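Chapter 3
Learning to Handle Tissue: The Practice Pad and the Jointed Instrument

In this chapter
Why we begin on a pad
Getting to know the wrist and the jaws
Setting up your bench
Your first session

If you have worked your way through the first two chapters you will by now have washed your hands a great many times, learned the names of more things than you thought a single tray could hold, and perhaps begun to wonder when you would be allowed to touch anything. Well, the moment has come, and I hope you will enjoy it as much as I did. I remember my own first afternoon at the pad very clearly (it was a Monday in November, and the heating at Plomdale had failed), and I remember being quite sure that I had steady hands. I went home that evening rather less sure, and a good deal more interested.

A practice pad is a humble thing. It is made to stand in for skin, so that a beginner may press, lift, grip and later stitch without any harm coming to anyone, and it will put up with being treated badly far longer than a person would. It does have its limits. A pad doesn't bleed, it doesn't move with breathing, and it has no opinion of you whatever. Those who train only on pads can grow heavy-handed without noticing, which is why Ditte Ásgeirsdóttir, who taught the first course at Kumcombe, used to have her students stop every so often and look closely at the surface they had just been working on. Were there dents? Was there a little crease beside the place where they had taken hold? A mark on the pad is a message, she told them, and you ought to read it before you carry on.

We shall follow her habit throughout this chapter. You will find the words "stop and look" printed at the end of each exercise, and I would ask you, please, to do so even when you are tired and the kettle is on.

Now to the instrument. Many of you will have handled ordinary forceps, either in an earlier course or in the dissecting room, and you will know that with those your own wrist does all the turning. The jointed instrument works differently. Its long shaft stays more or less in line, and the bending happens lower down, close to the tip, in a small joint that we call the wrist. It takes most people a little while to trust it! You turn your hand at the controls, and a joint no bigger than the end of your finger turns in answer, down where the work is. 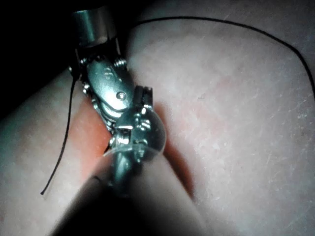
Figure 3.1 The jointed wrist angled down over a textured practice pad, with the jaws close together.

Do spend some time over Figure 3.1 before you go on, and come back to it when you reach the exercises. The shaft is the simple part, a polished metal cylinder ending in a short collar, and everything below the collar is there to let the tip point where you want it. The smooth rounded plate in the middle of the joint is the clevis. Notice how it catches the light. Beginners often find the glare troublesome, and I have known students fix their eyes on the bright metal and forget the pad altogether. Try to let your gaze rest on the surface you are about to touch and allow the instrument to come into it.

The little pins and pulleys along the side of the wrist belong to the part of the mechanism that carries your movement to the tip. We shall return to them in Chapter 7, when we come to cleaning and inspection, so there is no need to learn them by heart today. The jaws are another matter. They have small notches and serrated edges, and serrations grip by pressing into whatever lies between them. On a pad you may leave a neat row of marks. On living tissue the same squeeze might do real injury, and so the rule we repeat from now until the end of the book is to take hold with the least pressure that will serve.

How do you find the least pressure? Kaj Grímsdóttir, in the Hato teaching notes on which much of this chapter is based, has a method I am very fond of. Close the jaws on a fold of the pad until it just slips away from you. Then take the fold again with a shade more firmness, and go on in that fashion until it stays. It is slow, and you will lose the fold over and over, and you may feel a bit foolish. Carry on all the same. Her students are asked to do this for 25 minutes at a sitting and no longer, as the hand grows clumsy when the mind has wandered off.

Before you begin, see to your bench. Sit so that your forearms are supported and your shoulders can drop. Lay the pad flat and make certain that it can't slide about. Bring the lamp in from the side if you are able to, and move it until you can make out the texture of the pad clearly. Keep your notebook within reach and write in it while you work. I know how tempting it is to leave the notes until afterwards, and I know from my own old notebooks how little gets written then.

Exercise 3.1 Approaching the surface
Start with the jaws closed and the tip well clear of the pad. Bring it down slowly until it touches, hold it there for three calm breaths, and lift it away again. Repeat this with the wrist angled to the left, and then to the right. Write down which side felt more awkward. Stop and look.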